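Ticket 36, opened by Leopoldo Galindo
Status: waiting on budget

Hi all, me again! Still hoping to get a second gripper into the June order. Sivier quoted up to 20 days for delivery, and Nam wants 29 (ouch). I'd go Sivier, but I need somebody to sign off on spare finger sets too, plus another cable strap or two. 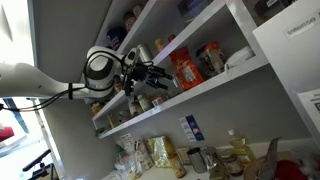

Arm at the pantry shelves, two-finger gripper on.

Comments
Leonie Grimshaw: Spares yes, second gripper let me check!
Kenneth Munro: Can we get the Vevis quote in first?

Related tickets
Kutwood mount pricing
Shelf height for the new arm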